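Skript zur dritten Sitzung: Freiwillige gewinnen und halten

Heute geht es um Dienstpläne in kirchlichen Mittagstischen und Kleiderkammern. Ich weiß, das klingt trocken, aber an genau dieser Stelle gehen die meisten Projekte kaputt! Lest bitte vorher noch einmal den Text über die Suppenküche in Driltdale, den ich im Dezember verteilt habe, vor allem den Teil über die Einarbeitung.

Zur Erinnerung: In Driltdale standen 32 Leute auf der Liste, und gekommen sind regelmäßig 12. Den Rest der Arbeit machte die Gemeinde Villanueva mit, bis auch dort keiner mehr konnte. Ich frage bei solchen Zahlen immer zuerst, wie die Liste entstanden ist (meistens hat jemand nach dem Gottesdienst ein Klemmbrett herumgereicht, und da sagt man eben schwer nein).
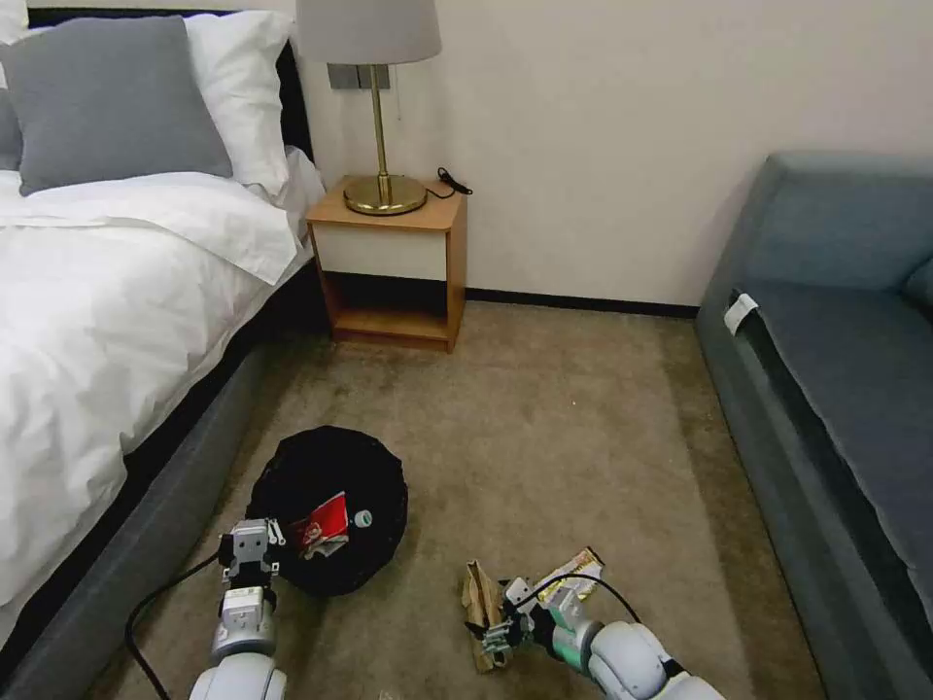 Eine gute Anfrage nennt die Aufgabe, die Dauer und das Ende. »Kannst du uns mal helfen?« ist keine Anfrage, das ist ein Seufzer. Schreibt lieber, was zu tun ist, und zwar so klein, wie es in Wirklichkeit ist: Brote schmieren, Gäste begrüßen, einen offenen schwarzen Müllsack auf den Boden stellen und Snackverpackungen einsammeln. Für so etwas sagen auch Menschen zu, die sich einen ganzen Abend am Herd nie zutrauen würden, und ein paar davon stehen später doch am Herd.

Beim Modell Skolov läuft jede Zusage nach 7 Wochen automatisch aus. Wer weitermachen will, meldet sich neu. Ich war da lange skeptisch, finde es inzwischen aber ziemlich klug, denn man darf ohne schlechtes Gewissen aufhören.

Aufgabe bis zum nächsten Mal: Formuliert zwei Anfragen für ein Projekt, das ihr kennt, und bringt sie ausgedruckt mit.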